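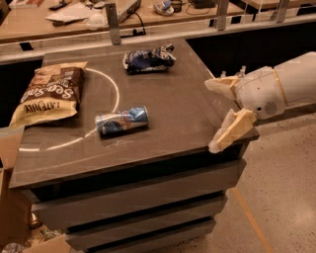
Do I need to know how to program to join the Tirkholm build? You don't. Two of the five of us write the code, and what we are short of is hands, patience and people who will tell us when the thing gets in their way.

Tirkholm is a tidying arm being built in the Brususum shared workshop. The job we have set it is plain: pick up what people leave on a worktop after a snack and put it where it belongs. Empty cans and crumpled wrappers go to the bin, anything still worth eating stays. Soft and squashed things are harder than they sound, and most of our evenings go on them.

We are looking for 18 people for the May round of trials. Each person does two sessions of an hour and a half, starting at 6 pm. You will lay out rubbish on a counter, start the run, note down what the arm picked up, dropped or missed, and reset for the next one. We want 300 logged runs by the end of the month.

We also need one person for longer, to look after the gripper. Severyn Hladun has been making the fingers and is moving away in the summer. You would take over his moulds and notes, and he will work alongside you until he goes. Some experience of casting or model making would help.

What you need:
Aged 18 or over
Able to stand for most of a session
Clear handwriting, or your own laptop
Closed shoes

There is no pay. We cover bus fares and there is soup from the Catero kitchen downstairs. Trial participants get 36 hours of free bench time in the workshop, to use before the end of the year — the laser cutter is booked separately.

Everyone has a short safety talk from Leif Sveinbjörnsson before their first session. The stop button is yours to press whenever you like.

To apply, leave a note for Nadiia Kravchuk in pigeonhole 367 with your name, a phone number and the evenings you can't do. Questions about the gripper role go to Stefaniia Zhuravel.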